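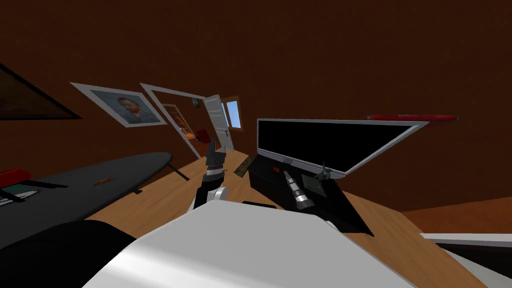

Portrait in wide white mat, white paneled door open to the right.

Zollovthorpe Paper Workshop
Bench notebook, Wednesday

Subject: folding and adhesive trials for the wedding card order

Work resumed at 8:30 on the tent-fold cards. The order stands at 900 finished cards with matching envelopes, and the customer has confirmed the ivory stock. The wording for the inside panel is still outstanding and printing cannot be scheduled until it is received. All trials below were made on blank stock.

Stock

The Gisler ivory was opened and checked. It is supplied in packs of 100 sheets. The sheets in the first pack are consistent in shade. The second pack is a little warmer when the sheets are fanned next to the first, and the difference can be seen at the window but not under the bench lamp. It is recommended that packs not be mixed within a single card, meaning that the base and the raised panel should be cut from the same pack. Offcuts are to be kept in the tray with their own pack label until the order has left the building.

Grain runs the long way on this stock. The earlier note in this book, which gives it as short grain, refers to the white and should not be relied on for the ivory. A correction has been written in the margin of that page.

Scoring

The bone folder and the scoring board were compared with the scoring wheel on the Nelska. With the grain, all of them give an acceptable fold. Against the grain, the wheel cracked the surface at the spine on most of the test pieces, and the cracking was worse where the fold was closed right away and pressed flat. The board gave a cleaner line when the score was made in two light passes and the fold was made away from the groove, so that the raised ridge sits inside the card.

Decision: score by hand on the board, with the grain, for the whole order. This is slower than the machine and the time sheet will need to be adjusted. The Nelska will be used for the panels and the lattice only.

Note for whoever sets up next: the left-hand stop on the board has drifted again. Check it against the steel rule before beginning, and again after the midday break.

Die cutting

The lattice panel was cut on the Nelska with the thin plate and a single shim. Without the shim, the corner nearest the handle does not cut through and has to be freed with a knife, leaving a burr. With the shim the whole panel lifts out, although the small pieces stay in the die and must be pushed out from behind. Waxed paper between the die and the stock helped a good deal. The same piece of waxed paper may be used several times if it is turned.

The cutting plate is bowed. It was run through the other way up at the end of the morning and left under the heavy books. If it has not flattened by the end of the week, a new one should be requested.

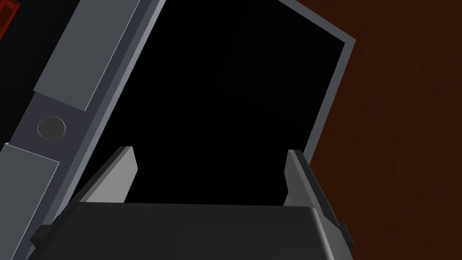 Gripper from behind, both fingers pointing forward.

Adhesive

Prerent glue was tested against the double-sided tape held in stock. Sample panels were mounted on the ivory base and left under a weight for the length of the midday break.

Prerent, applied with the fine tip: holds very well and allows the panel to be moved for a short time after it is placed, a real help with the lattice. Too much glue comes through the openings and dries with a shine. The shine does not rub off. On the solid panels the base showed a slight wave near the fold where the glue had been run too close to the edge.

Prerent, applied with a sponge: thin and even, no wave. The sponge has to be rinsed often and the person applying the glue must keep one hand dry for placing. Best result of the day on the lattice.

Tape: no wave and no waiting. The panel cannot be moved once it has been put down, and several were crooked. Acceptable on the solid panels if the corner jig is used. Not suitable for the lattice, as the strips are wider than the bars.

Decision: sponge for the lattice, tape with the jig for the solid panels. Any card with a visible shine is to be set aside and not sent out.

A further trial was made with foam pads beneath the solid panel to raise it from the base. The effect is attractive, but the finished card no longer fits the envelope without pressure, and the pads left a mark on the front after it had been under the weight. Foam pads are not to be used on this order.

Ribbon

The customer asked for a narrow sage ribbon tied at the fold. Satin slips and the bow loosens when the card is opened. Cotton holds, frays at the cut end, and looks a little plain. The ends of the cotton were touched with a very small amount of Prerent before cutting and this stopped the fraying. Ribbon ends should be cut on the slant and should not reach past the lower edge of the card.

Tying is the slowest part of the work. It may be sensible to tie the bows separately over a dowel and attach them afterward, though the join would need to be hidden under the knot. To be tried on 5 cards before any change is made to the method.

Envelopes

The sample envelopes fit with enough room at the side, somewhat less at the top. The flap gum is weak. Once sealed and left, the flap lifted at one corner on more than one sample. The supplier is to be asked whether this is the whole batch. Addresses are not part of our work on this order, and no pen tests were made.

Storage

Finished cards are to lie flat, fold to the left, with tissue between them. They should not be stood on edge in the long box. The bows crush and the lattice catches on the card behind it. Box lids are to be marked with the pack label of the stock used.

Outstanding

Inside wording from the customer. A reminder has been sent.
Reply from the envelope supplier on the gum.
Bows over the dowel, trial.
Adjusted time sheet, allowing for scoring by hand.
A second sponge, finer than the present one if it can be found.
Shade check of the remaining Gisler packs in daylight – not after 4:00, when the light at that window is too yellow to judge by.

The bench was cleared at 4:45. Test pieces are in the gray folder, marked on the back in pencil with the method used. The pieces with no pencil mark are from last week and may be thrown away. The glue bottle was left on its side to keep the tip from drying, with the cap pressed on hard.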